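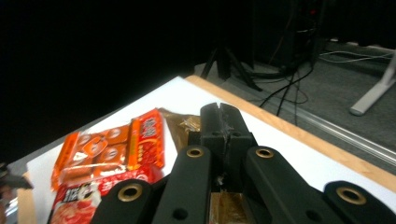
Granda work table, white top with wooden edge
Reviewed by Gion Rainer
2022-02-20

Type: freestanding kitchen and pantry table
Length: 1476 mm
Price paid: $416, delivery included
Time in use: 13 months

The Granda is sold by Fleson as a general-purpose table for kitchens and utility rooms. I bought it to replace a narrow shelf on which groceries were unpacked and portioned. It now stands near the pantry door and is used for sorting dry goods, filling jars, and setting out ingredients before a meal. It also gets used for eating when the other table is covered.

Surface

The top is white with a low sheen. Fleson lists it as "wipe-clean" and gives no further information about the coating, and a written request for the data sheet was not answered. Glare is moderate. Under the ceiling lamp the surface is clearly the brightest thing in the room, and small print on glossy packaging is easier to read if the package is turned slightly away from the light.

Contrast is the main benefit for sorting. Snack packages, sauce packets and foil bags all stand out against white, and a torn corner or a leak is noticed quickly. On the old shelf, which was dark brown, spilled peppercorns stayed where they fell until someone leaned on them.

Friction is low. A foil bag slides when pushed with one finger, and small sachets have to be picked up by an edge because they skate along the top when pinched from above. A thin silicone mat corrects this but covers the part of the surface that is easiest to clean.

Stain resistance

Most of the packages that cross this table contain oil, chili or tomato, so this was the property tested most closely. The substances below were applied in small amounts at the back corner and removed with a damp cloth and dish soap.

Soy sauce, left one hour: no mark.
Black tea, left overnight: no mark.
Mustard, left one hour: faint yellow, gone after a second wipe.
Chili oil, left one hour: no mark on the flat, slight orange line at the joint with the edge strip.
Tomato hot pot base, left one hour: as for chili oil, but the line was wider and took baking soda paste to remove.
Tomato hot pot base, left overnight: pale ring, still visible at a low angle.

The overnight result is the only permanent damage so far. Hot pot base combines fat with a strong red color, and I would treat it as the worst case for any white surface.
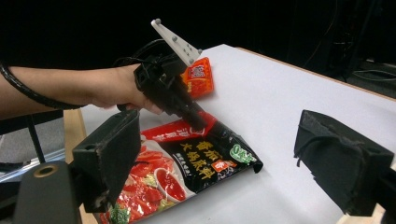 Bags of this kind should be opened over a tray or directly over the pot. The fat tends to sit in the corners of the bag, and it runs down the outside when the bag is laid flat again after cutting. Small sauce packets are less of a problem as long as they are closed. An opened one leaves a spot at the torn end, and the spot comes off with soap if it is dealt with the same evening.

Edge

A light wooden strip finishes the edge of the top. It is pleasant to rest a wrist against and it hides knocks better than the white does. It is also the weak point of the design. The joint between strip and top is not fully sealed on my table, and flour, sugar and oil collect in it. I clean it with a wooden toothpick and a folded cloth. After the first winter the joint had opened slightly at one end, enough to take the corner of a sheet of paper. I filled that section with clear sealant and it has not moved since.

The wood arrived with very little finish on it. Two coats of food-safe oil darkened it by a shade and made it easier to wipe. Fleson's leaflet does not mention oiling at all.

Stability

Loaded with full jars at one end, the table does not tip. Kneading dough at the center produces a small side-to-side movement that stops when the leg bolts are tightened. Mine needed tightening in the second week and again the following February. The required hex key is supplied. The feet have screw adjustment with a short range, sufficient for a tiled floor and probably too short for old boards.

Assembly

Two people are advised, and that is correct for turning the table over – one person can do everything else. It took me around 2 hours. The drawings are clear except at the step where the cross rail is fitted, which shows the rail from below without saying so. One bolt was missing from the bag. The shop in Drarnthorpe replaced it at no charge.

Comparison

The closest alternative I have used is the Tazi, which is shorter and has a rim standing slightly above the working surface. The rim stops round objects from rolling off, but crumbs cannot be swept straight into the hand, and for daily pantry work I prefer the flush edge of the Granda. The Tazi has the tighter joint. A buyer who cooks mostly with oil-based sauces should look at both before ordering.

Rating

Surface: good
Edge joint: poor as delivered, acceptable once sealed
Stability: good, with bolts checked yearly
Instructions: fair
Value: fair at the price paid

Replacement feet and bolts are stocked by Fleson. The edge strip is not available as a spare part.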